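FOR IMMEDIATE RELEASE, December

# Nultex and Stutbridge lab show small robot arms can learn tabletop tasks from fewer, messier demos

**PRARNTON** - Nultex, working with the robot learning lab at Stutbridge, today put out results for a training method it calls Leclerc. Short version: a low-cost arm, trained on 122 human demonstrations, handled a toy-food sorting task about as well as the same arm trained on 750. Full report, code and demo recordings go up on the project page this week.

The method is aimed at labs, schools and small shops that have a desktop arm and a free afternoon. Not a data center.

## What's new

Most arms of this class learn by copying. A person drives the arm through a task, the motion and video get saved, and a model learns to go from what the camera sees to what the joints should do. Works well enough. Eats time. A person gets tired, and the last hundred demos tend to look like the hundred before them.

Leclerc goes after the second part. After each short batch of demos the system looks at what the model still does badly and asks the operator for that and nothing else. Object too close to the plate, object rotated, arm starting from a strange pose. The operator gets a plain text prompt ("start low, object near rim") and records a few more. Then it trains again.

The other change is that slips are kept. A demo where the operator misses the object and goes back for it used to get thrown out. Leclerc cuts it in two at the miss, drops the approach that failed and keeps the recovery. The team says this is where most of the gain came from, which surprised them a bit. The early plan treated the recovery clips as a side experiment.

## The task

Pick up a soft toy fruit, put it on a plate, go back for the next one. Simple to say. Soft toys squash, roll and turn in the fingers, and a small arm with hobby-style servos has a fair amount of play in its joints. Miss by a little and the fruit ends up somewhere else.

The team picked it on purpose. Cheap props, easy to copy in another lab, and anyone watching can tell whether it went right.

Three training setups were compared:

- **Full set:** 750 demos, recorded the usual way, slips removed
- **Small set:** 122 demos, picked at random from the full set
- **Leclerc:** 122 demos, requested by the system, slips cut and kept

All of them used the same model size, same arm, same camera positions. Each was scored on object placements that were not in training. A run counted as good only if the fruit was on the plate and the gripper had let go of it.
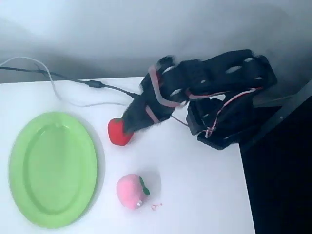 *The arm's gripper at the toy strawberry, with the plate and a plush peach on the tabletop.*

## Results

Across the whole study the team logged 682 scored runs. The Leclerc model and the full-set model came out close enough that the authors don't claim a difference between the two. The random small set was clearly behind both, mostly on placements right beside the plate, where the rim gets in the way of the fingers.

Second attempts are where the models split. When the full-set model missed a fruit it often carried on to the plate with nothing in the gripper, opened, and started over from there. The Leclerc model was more likely to stop, back up and try the same fruit again. The report has a table breaking this down by fruit shape and by distance from the rim.

Operator time also dropped, though by less than the demo count would suggest. Requested demos are slower to record. You have to read the prompt, set up the object, move the arm to a start pose it wouldn't normally be in. Operators in the study got through them with up to 3 retries each before the system moved on to another request.

"We expected to trade some accuracy for the time saved and were ready to write it up that way," the Nultex robotics team said in a joint statement. "The recovery clips changed the picture. We re-ran the whole comparison before we believed it, then had Stutbridge run it again with the operators swapped."

## What it doesn't do

Some limits, listed in the report and repeated here so they dont get lost:

- One family of tasks. Pick and place, soft objects, flat table. No tools, no stacking, no two-arm work.
- Lighting was kept fairly steady. A short test with a desk lamp moved around hurt all of the models, Leclerc included.
- The system picks its requests by looking at model error. If the model is wrong and sure of itself, it won't ask. The team has seen this with objects that overlap from the camera's point of view, and has no good fix yet.
- The split at the miss is done by a simple rule on gripper position and motor load. On a different arm the threshold needs to be set again by hand.

No claims are being made about factory use. Nultex sells training software, not arms, and the method hasn't been tested on industrial hardware.

## Why small arms

The Stutbridge lab teaches with desktop arms and has for a while. Students build them, wire them, break a servo, swap it, carry on. What they've usually lacked is data. A term project can't spend most of the term recording demos, so students end up downloading a set made on another bench, with another camera angle, and then wondering why the arm reaches for the wrong spot.

"A student should be able to record in the morning and have something to test after lunch," the lab said in its part of the statement. "That was the bar. On this task we're there. On harder ones we aren't, and we'd like other groups to tell us where it breaks."

The lab will use Leclerc in its intro course next term. Course notes will be posted once they've been cleaned up.

## Availability

The release includes:

- training code and the request tool
- all recorded demos, including the raw ones before slips were cut
- scored run logs, with the video for each run
- parts list and print files for the gripper fingers
- a setup guide for the table layout and camera mounts

Code is free for teaching and research. Commercial users should contact Nultex for terms. The request tool currently runs on Linux only; a Windows build is planned but has no date.

Groups that want to send in their own results can do so through the form on the project page. Please include the arm type, the camera setup and the run videos, failed runs as well. Submissions without video won't be added to the shared results table.

An online demo session is set for 10 a.m. Prarnton time, date to be confirmed to registered press. It will cover a short live recording round, one training pass on a smaller task, and questions. Places are limited, sign up early.

## About Nultex

Nultex makes software for recording, sorting and training on robot demonstration data. The company is based in Prarnton and works with teaching labs and small manufacturers.

## About the Stutbridge robot learning lab

The lab studies how low-cost robots can learn handling tasks from people. It runs undergraduate and evening courses and publishes its teaching material openly.

**Press contact:** Nultex press desk, Prarnton. High-res stills and run videos avalable on request. Please name the outlet and deadline in the subject line.

###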